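Planning for Equipment, Handout 4: Simulate First, Buy Later?

Read before the seminar. Bring your draft budget.

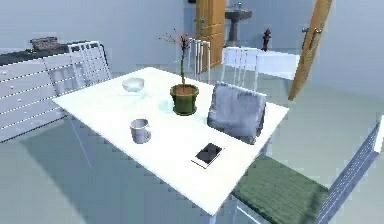

Fig. 1. Simulated dining room, table with bowl, mug, potted plant and a flat device.

Every supplier pitch these days has a slide on simulation. The argument runs like this: build the room in software, train and test the robot there, and buy hardware only when the numbers look good. It sounds cheap. Before you copy it into your plan, work out what you would be paying for and what you would know at the end of it.

1. What the simulated room can tell you

Some things it does well. You can check whether an arm of a given reach gets to the far side of a table that has chairs pushed up to it. You can find out early that a mobile base won't fit between the chairs and the wall, and a finding like that can save you the price of the base. You can also run the same tidying task over and over with the mug in a different spot each time.

2. What it can't tell you

A mug in software has whatever weight and grip somebody typed in. Ask who typed it in, and from what. The twigs on a plant like the one in Fig. 1 would bend, snag and snap in a real room, and most packages will treat them as stiff unless you pay extra for something better. Cushions are worse. If the supplier quotes a success rate, ask whether it was measured on real objects. If the answer takes more than one sentence, write down 'no'.

3. The costs left off the slide

For the case study we use two quotes, both in pounds. Zaluleck offers a yearly simulation licence at 900. Skustau offers a small arm with gripper at 3228, delivery not included. Students tend to put these side by side and pick the smaller number. They are not alternatives. The licence does not pick up a mug, and you will still need the arm afterwards.

Add to the licence:
– a computer that can run it at a useful speed
– staff time to build and correct the room
– room models, if you buy them in (Barbier charges 110 for each)
– renewal, every year, at a price the quote doesn't mention

Add to the arm:
– delivery, a solid mount and a stop button within reach
– spare gripper pads
– a service visit, or a person on site who can do the job
– floor space, which somebody else is already using

4. The Clotov plan

The Clotov plan, which you have as a separate sheet, spends its whole first year on simulation and puts the hardware order in December of the second. Read the assumptions page closely. It allows 2 room models and no staff time for changing them. I would not have signed it – you may disagree, but say why, with figures.

5. For the seminar

Draw up a one-page budget for a table-clearing robot, covering three years. Mark each line as quoted, estimated or guessed. Guesses are allowed, hidden guesses are not. State which decision the simulation is meant to settle, and what result would make you cancel the order. If no result would, take the licence out of the budget.

Budgets are due by 10th August, on paper. Late ones will be read but not marked.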